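Florkau Users Board > Manipulation > Methods

Thread: Fling-first vs pick-and-place for crumpled garments, bimanual

siuming_yen
Posting our numbers before I write them up in November. Task is garment flattening from a crumpled start, two arms, parallel grippers, head camera plus wrist cameras. We trained two policies on the same 867 teleoperated episodes. Policy A lifts the cloth clear of the table, shakes it once and lays it down. Policy B never lifts, it only drags corners outward.

Score is final coverage over the garment's flat area, averaged per garment. A beats B on every jersey and loses on the shorts. I didn't expect the second part. My guess is that the waistband elastic pulls the cloth back together as soon as it is released, so the lift gains nothing and costs a grasp.

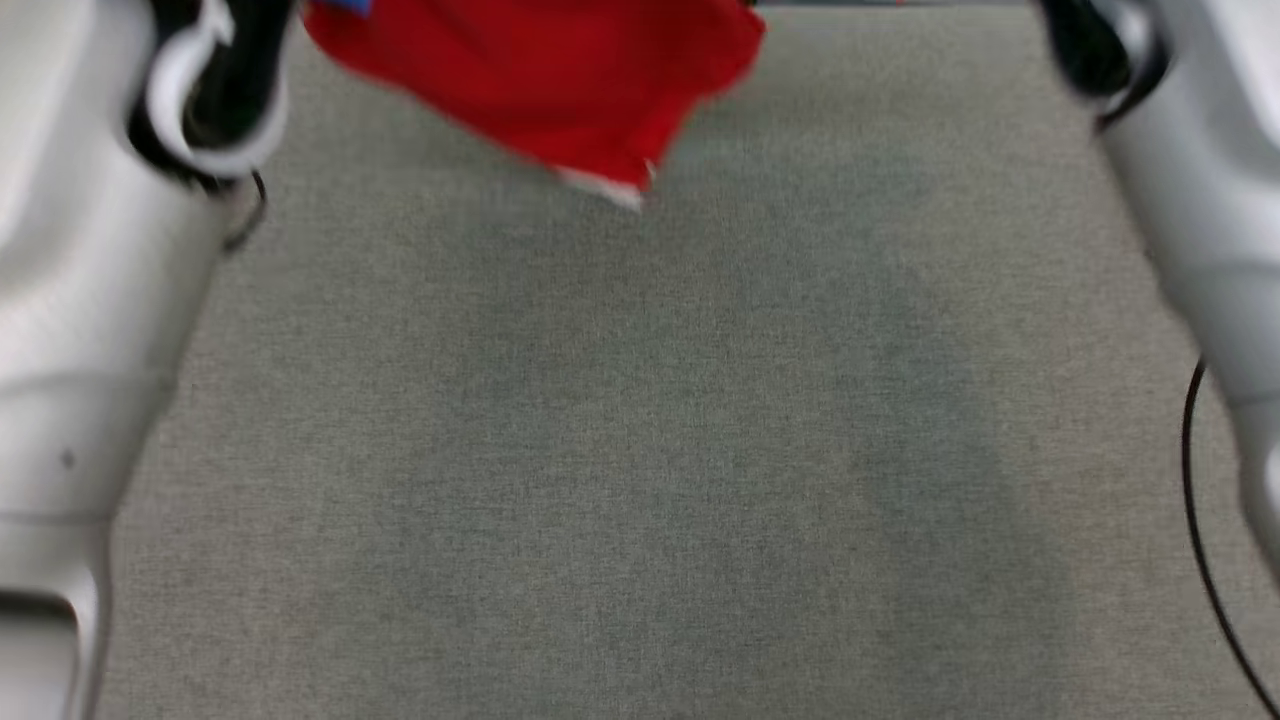

Does the policy get any depth input?
No depth at all, only colour images and joint positions. We tried depth early on and the felt surface gave us noisy returns near the cloth edge.

Episode limit is 15 actions for both policies. Same start heaps, reset by hand.

traceyh
"Reset by hand" is where I'd push. If the person doing the reset knows which policy runs next, the heaps will drift. We had this at Fovusthorpe with towels. The operator was dropping them a little flatter for the policy she liked and had no idea she was doing it. Did you blind it?

siuming_yen
Partly. Oi-ling did the resets and the run order was shuffled, but she was sitting beside the screen and could have read the policy name. I can't rule it out.

oiling_lo
I could have read it. I didn't look, but that isn't a control. I'd support rerunning the shorts at least.

cw_siu
I'm less worried about the resets than about the metric. Coverage rewards a garment that is flat and face down, or flat with the collar tucked under. For folding afterwards those are failures. Count keypoints visible and in the right order and I think A's lead on jerseys shrinks.

traceyh
Disagree. Coverage is crude but everybody reports it. Change the metric and the result can't be compared with anything.

cw_siu
Then report both. The keypoint labels take an afternoon.

siuming_yen
Both is fine. I went back through the failed jersey runs for A last night. Most of them are grasp errors, not fling errors. The fingers close on two layers where one was wanted, the garment comes up doubled, and it goes down doubled. Lettering seems to help the policy tell front from back when enough of it is showing. Trim helps more, going by the attention maps, though I wouldn't lean on those too hard. 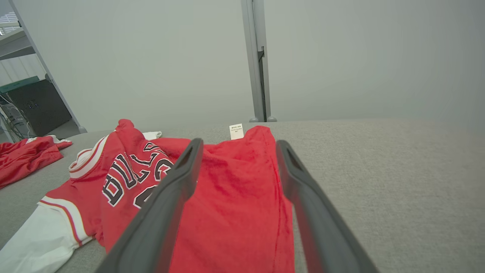
The double-layer grasp is also where B gains ground. Dragging two layers at once does little harm — the top one tends to slide off — while lifting two layers commits you to a bad release. I added a check that compares gripper opening after closure with a per-garment threshold and regrasps if it reads too thick. It removed 10 of the failures on replayed starts and introduced 2 new ones, both on hems.

ihsuan_tai
What gripper resolution are you getting? On our Histeck fingers the reading was too coarse to separate one layer of polyester from two. We gave up and used motor current.

siuming_yen
Coarse here as well. It works on jersey mesh, and I wouldn't trust it on anything thinner. Did current hold up over a long session? I'd expect it to wander as the motor warms.

ihsuan_tai
It wandered. We took a zero reading with the gripper empty before each episode and that was good enough. I can send the script, it's short. It assumes the Samuel driver, so you'd have to swap the read call.

siuming_yen
Please do. Plan for now: rerun shorts with the screen turned away from the reset position, same start list, score coverage and keypoints. Layer check off for the main comparison, on as a separate row.

traceyh
Fine by me. Put the start heap images up with the results so we can judge the resets ourselves.

oiling_lo
They're already logged, one per episode. I'll put them in the shared folder with the policy names stripped.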